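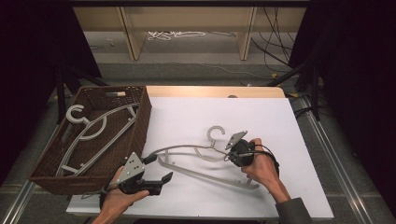

Search this notebook Go

Print | E-mail this entry

Reading time: 3 min

May 9, 2023

Corrections tracker, second round. Trnka ran all night without falling over and I came in to a full table. Very pleased! In January it wouldn't get past the cookie banner on the Bilitz Courier, so this is a big step.

What we have now: 2,694 stories from the two sites (Bilitz Courier and Radio Rumow's news pages), each one saved when it first went up and again every hour for two days. Trnka compares the saved copies and flags anything that changed in the headline, the standfirst or the body text. It ignores adverts, the "most read" box and the time stamp. It does not yet ignore picture credits, and those make up a silly share of the flags. Must fix.

The good stuff is in the headlines. I went through every headline flag on the politics pages by hand this morning and found 17 where the meaning had shifted, as opposed to a typo or a shorter version for phones. Of those, 11 had a note at the foot of the story saying it had been changed. The other six had nothing at all. The one I keep going back to is the Soranmont by-election piece. First copy says the candidate "admits" missing the hustings, second copy says she "explains" missing them, and by teatime it's plain "missed". Three quite different stories about the same evening, and the body text underneath hardly moved. I love this one. It should go in the talk.

Vibeke Vídalín came by to look and asked the obvious question, whether the notes that do exist say anything useful. Mostly no. "This article has been updated" is the usual wording, and that could mean a new quote or a wrong name or a threat from a solicitor. Radio Rumow is better than the Courier here: they tend to say which paragraph, and once they gave the old wording in full, which made me so happy I printed it out and stuck it over the kettle.

She also thinks (and I agree) that we should stop calling the unmarked ones "silent corrections" in the write-up. We don't know that they were corrections. A sub may just have liked the second version more. "Unmarked changes" is duller but fair, and it will be easier to talk to the newsrooms if we don't sound as though we've caught them at something. Going through the old entries to swap the wording.

Coding problem: opinion columns. Do they count? A columnist softening a line about someone matters quite a bit to the someone, but the Courier republishes columns from its sister paper and the first copy we save may already be the third version. For now I've put them in their own sheet, marked C, and left them out of the totals.
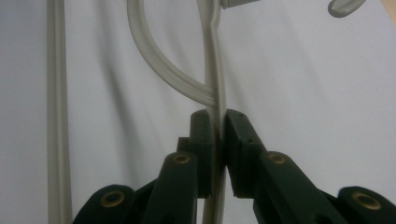
Grey strip held between the two green finger pads.

Afternoon: tried the side-by-side view. Old text on the left, new on the right, changed words in bold. So much nicer to read than the raw output – I got through the Rumow transport stories in the time it took me to do a single page last week. One snag is that when a paragraph moves without changing, the view shows it as deleted and added again. Vibeke knows a way round this with matching on the first few words and will write it down for me.

Also the clock change. Copies from the last weekend in March are an hour out on Rumow and correct on the Courier. Don't use the gap between versions for anything from that weekend until it's sorted.

To do

– strip picture credits before comparing
– second reader for the 17 (Vibeke has offered, she hasn't seen my codes, keep it that way)
– write to both newsrooms and ask for their corrections policy. The Courier's link goes to a dead page
– find out if the push alerts are kept anywhere. The "admits" wording probably went out to people's phones and we have no copy of it
– back up the table before touching anything!!

Leaving Trnka running on the Courier's council pages tonight, hourly as before, log in the usual folder.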